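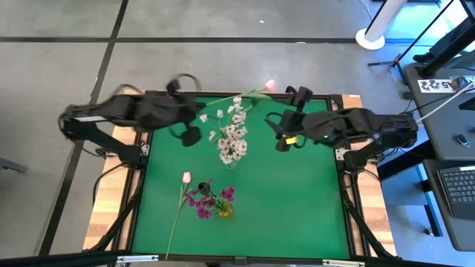
Overhead view, station A5, flower task. Left arm holding a tulip by the lower stem, second tulip still on the green surface.

Ticket: Reported success rate on flower arranging does not hold up
Project: Milby
Opened by: Clem Paewai
Assigned to: Şengül Dursun
Status: Reopened
Opened: 27 March 2024

Clem Paewai
The Milby write-up says adding 700 mixed tabletop demos to the 100 flower demos "solves" stem insertion. I'd like to see that before it goes to Erklow. I ran the released checkpoint and I don't get anything I would call solved. The arm picks up tulips fine. Getting the stem into a vase is another matter, and the results table doesn't separate the two.

Steps to reproduce:
Load the Milby checkpoint, default config.
White flowers upper middle in the clear vase, purple bunch in the yellow-gold vase, tulips down on the green.
Run the standard prompt. Log grasp and insertion as separate events.

Expected: stem ends up in the vase and stays there after release.
Got: good grasps, then a lot of hovering over the white flowers. Some stems get laid across the blooms and the scorer passes them.

Şengül Dursun
Can't reproduce the hovering on my side. Which scorer are you on? The old one from January only checks that the bloom is near the vase when the gripper opens.

Clem Paewai
The one in the repo. If that's the January one, then it's also what produced the table in the write-up. Please check.

Şengül Dursun
Checked. The table was made with the January scorer. I don't think it changes the conclusion, the baseline was scored the same way.

Clem Paewai
It changes it if the baseline drops stems on the table and the new policy drops them on top of the flowers. Same failure, but one gets a pass. Has anyone rescored the baseline by hand?

Şengül Dursun
No. Setting status to Needs Info.

Clem Paewai
Other things I'd want ruled out first:
Clear vase. From overhead the rim just about vanishes into the green. The policy may be aiming at the blossoms and never finding the opening. Try it with the vases swapped.
Stem length. All my tulips are long. Were the ones in the demos?
Seeds. I count 3 in the config and the write-up reports 2. Where did the other one go?

Şengül Dursun
Third seed diverged and was left out. It should have been mentioned, I agree. Stem length wasn't recorded. Vase swap is a fair request and I'll queue it. Closing in the meantime, as the checkpoint loads and runs as documented.

Clem Paewai
Reopening. The ticket is about the number, and the number hasn't moved. I won't sign off on "solved" with a seed missing and a scorer that can't tell in the vase from on the flowers. "Improves grasping" I could live with today.

Şengül Dursun
OK. Wording in the draft changed to "improves grasping, insertion under review." Rescore by hand is on me, all seeds, both policies. Swap runs after that.

Blocked by: hand rescore
Resolution: none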